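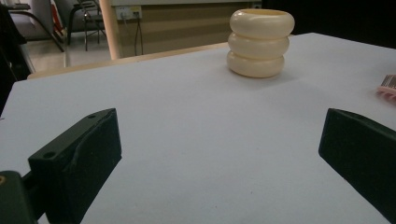 # Swab Holders and Small Containers: Frequently Asked Questions

The Supply Office of the Laltix Residence issues a small open-topped container to each of its 196 rooms for cotton swabs and similar articles. The answers below apply to residents and to housekeeping staff in both buildings, Illus and Grusus. They replace the guidance sheet issued in June.

## Issue and replacement

**Who receives a container?**

Every occupied room is entitled to one. Residents who share a room may request a second at no charge.

**Which colors are available?**

The ribbed container is stocked in cream only. Residents may use a container of their own in any color, provided it stands steadily and can be washed.

**How is a replacement requested?**

Complete Form 487 and leave it at the front desk of your building. Cracked containers should be handed in with the form. Replacements are normally ready on the next working morning, after 10 a.m.

**May departments order in bulk?**

Yes. Containers are released in cartons of 25. A partial carton can be released only when the Supply Office already has one open.

## Filling and storage

**How many cotton swabs should be placed in one container?**

Fill it until the swabs support one another and stop. An overfilled container is difficult to draw from, and several swabs tend to come out together. When the stems begin to bend against the rim, remove a few.

**Should the swabs stand upright or lie flat?**

Either is acceptable in a private room. In shared washrooms they are to stand upright, so that a user can take one without touching the others.
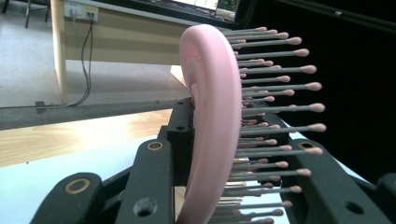 Swabs kept in a round holder may be allowed to fan outward at the tips. They should still be clear of the wall and of any neighboring bottles.

**May new swabs be added on top of old ones?**

Please use up the existing swabs first. If this is not practical, take them out, wipe the inside of the container, put the new swabs in, and place the older ones at the front.

**Where should the container be kept?**

Choose a dry, level surface away from the sink. Window ledges are not permitted in Grusus, where the ledges slope. A container should also not be stored on top of a radiator cover.

**Can the container be used for other articles?**

Yes. Makeup brushes, hair ties and cotton pads are all suitable. Liquids, razors and medication are not.

## Cleaning

**How often should it be cleaned?**

Once a week in shared washrooms, and whenever it is refilled elsewhere. Use warm water and a mild soap. Dust collects in the grooves between the ribs, and a soft brush is the best tool for removing it.

**Is the dishwasher permitted?**

No. Please wash by hand and let the container dry upside down on a towel.

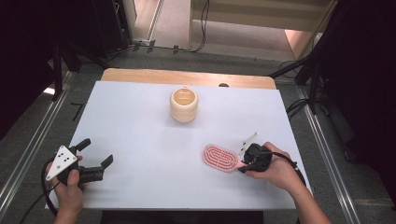

Yulan Ren wrote to ask whether a container could go back into use the same evening if the outside felt dry but the bottom had not been checked. The office's answer was that the bottom must be checked. Moisture left inside passes to the swabs, and a full refill may have to be thrown away. Leaving the container overnight is advised for the Illus washrooms, which have no window.

**What should be done about staining?**

Light marks usually respond to a paste of baking soda and water, left on for a few minutes and rinsed thoroughly. Bleach should not be used. If the mark remains, the container may still be used for dry articles, or it may be exchanged with Form 487.

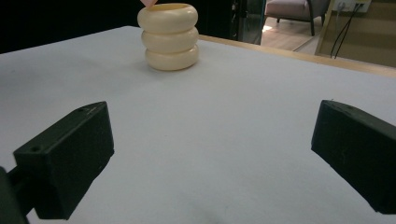 *Cream container with three rounded rings, on a white tabletop.*

## Returns and contact

**Must the container be returned at the end of a stay?**

Yes. Empty it and leave it on the desk in your room. Used swabs go in the general waste, and sealed packs may be left at the front desk.

**Who can answer a question not covered here?**

Contact Zsolt Szűcs at the Supply Office, extension 2202, between 9 a.m. and noon.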